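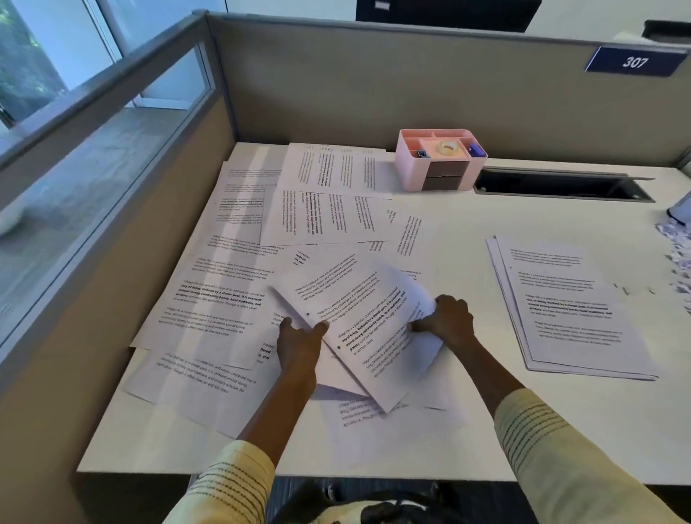
Loose pages on an office desk, one of them with a passage on community bonds and local traditions.

Ustota biography reaches the shops after a long wait
12/7/25

Readers who have been asking at the counter since last November will be glad to hear that The Long Way to the Town Hall, Taner Başaran's life of the former council leader Brzozowska, is out at last, and a good thick book it is too. It runs to 24 chapters, with a decent index and a family tree at the front that you will find yourself turning back to more often than you expect.

Başaran, who covered council meetings in Ustota for many years before he took up writing books, spoke to a full room at the Skatari bookshop on publication night. He read from the chapter on the harbour vote (still a sore subject in some households, judging by the muttering near the back) and then took questions for much longer than the shop had planned for. He was very patient with all of them, including the gentleman who wanted to know why his own letter to the council had been left out.

The book is fair to its subject, which will please some people and annoy others. Brzozowska comes across as stubborn, funny and quite hard to work for, and the early pages on her childhood over the bakery in Irkeo are some of the loveliest in it. Başaran has clearly grown fond of her, but he doesn't let her off lightly over the bus station, and the three chapters on her last campaign are as tense as a good thriller, even if you remember perfectly well how it ended - she lost by 1,120 votes and went home to bed before the speeches.

What took the time, he told us, was the letters. Brzozowska kept nearly everything she was ever sent, and her family let him borrow the lot, over 2,000 of them, tied up in bundles with kitchen string and in no sort of order. He read them all at his dining table and says he still can't look at a ball of string with any pleasure. A good many are quoted in the book, and they give it a warmth that you don't always get in a political life - there are complaints about drains next to thank-you notes for jam, and one very sweet exchange with a schoolgirl about whether councillors are allowed to have pets.

If there is a grumble, it is that the middle part spends rather a long time on the budget rows, and anyone who didn't follow them in the papers may want to make a pot of tea first. Do keep going, though, as the chapter after that is a treat.

The Skatari shop has signed copies while they last and will put one by if you ring ahead. The library in Irkeo has ordered 3 for lending, and there is already a waiting list, so do add your name at the desk next time you are in.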